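Speaker notes - "Do we need another bowl?" Library evening talk, 25 minutes plus questions

Water on the lectern. Don't start until the back row has sat down.

## Opening

- Ask who has bought a kitchen organiser in the past year. Wait for the hands. Keep mine up too.
- I've read eleven books on decluttering, and they take up most of a shelf. Leave it there, don't milk it.
- What I want to argue tonight: most advice about tidying a kitchen is shopping advice. I'm not against tidy kitchens. I'm against paying to get one.

## The 300 items claim

- You'll have heard that the average kitchen holds 300 things and you use a fraction of them. I went looking for where that came from. One blog quotes another blog, which quotes a book, which quotes "studies".
- I have also seen it as 450 and as 1000. Same sentence, same missing source.
- Does a set of measuring spoons count as one thing or six? None of them say.
- Panya Chareonsuk tried it properly at her place, drawer by drawer, and got 833. She cooks every night and can find anything in there with the lights off. So what was the number supposed to tell her?

Slow down here. Last time I rushed this and people thought I was telling them off for owning things.

## The one-year rule

- "If you haven't used it in a year, out it goes."
- My preserving pan comes out when the plums are cheap. Some years they aren't.
- Same goes for the fish kettle, the big platter, the cake tin shaped like a two.
- Hubert Bachmann followed the rule to the letter and had bought back three of the things by February. Ask the room for their own. There is always a waffle iron.
- I'd swap the rule for a dull question: could I borrow one from somebody in this street? If yes, let it go. If no, find it a high shelf.

## Matching containers

- The Stollance set. I bought it, so I get to complain. Lids for four sizes, none of which swap.
- Flour comes in a bag. The bag has the date on it. We tip it into a clear jar, throw out the date, then buy labels so we can write the date on the jar.
- Old ice cream tubs do nearly everything the set does, apart from looking good in a photo.
- Be fair: if you have pantry moths, tight lids are worth real money. Somebody will raise moths. Let them.

## Keep it out or put it away?

- The books want bare benches. I've never met a cook who does.
- What earns a spot on the bench, in my view: the kettle, a board, salt, oil and one basin. The basin takes peelings, rinsed salad, rising dough, whatever's in your hand when the phone rings.
- Round and plain will do. You don't need the nested set of five with the pouring lips. 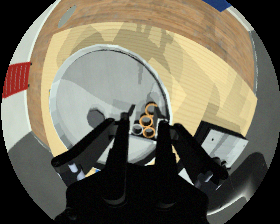 ## What I'd do instead

- Empty one drawer. One. Put back what you recognise without having to think.
- Don't buy anything for a month, including the book.
- Leave the odd drawer odd. String, candles, takeaway menus and dead batteries have to live somewhere (well, maybe not the batteries).
- Demyd Sydorenko's objection, which he'll make from the floor if I don't get in first: some people truly feel calmer with matching jars. Fine. I believe him. My quarrel is with whoever told the rest of us we'd feel that way too.

## Questions

- Likely ones: spice racks, kids' plastic cups, what to do with a relative's china.
- On the china I don't have a good answer, so say so. Mine is still in the garage.
- Finish by the half hour, they need the room locked. Chairs go back against the wall under the windows.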